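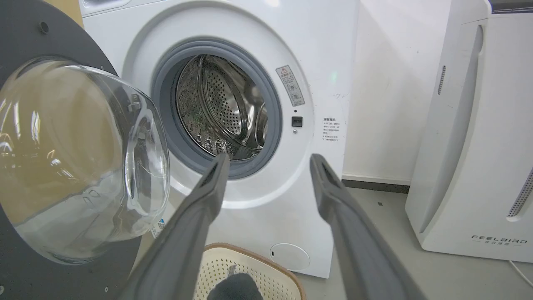 Front loader, door open, drum and grey gasket.

October, workshop notebook, felting bench

Second go at pre-shrinking the Skomdale wool. The first batch came out the size of a tea towel and with much the same charm, so I've stopped trusting the mill's shrinkage note.

Cut two squares from the Sumard roll, one from each end. Weighed together: 562 g before soaking. Marked the grain with red cotton, as the chalk vanished last time and I spent an evening guessing which way was up. Tacked the edges by hand. My tacking has not improved.

Washed warm with soap flakes, no spin, then rolled in towels and pinned out flat on the old door. Left overnight. Widthways they lost nearly 5 cm. Lengthways hardly anything, which suits the mittens and is hopeless for the hat.

Colour: the Wynne green held. The Dernard brown bled into everything near it, including me. It gets its own wash from now on, or goes to whoever wants a brown cardigan and pale brown everything else.

Handle is good, dense but still bends. Cut edge doesn't fray if you leave it alone – I did not leave it alone – and a blanket stitch sorted out the damage.

To do: try the hat piece on the cross grain. Find the big scissors. Whoever has been cutting sandpaper with the big scissors, please write your initials here: ______

Also short of soap flakes. Half a box left, and it's the damp half.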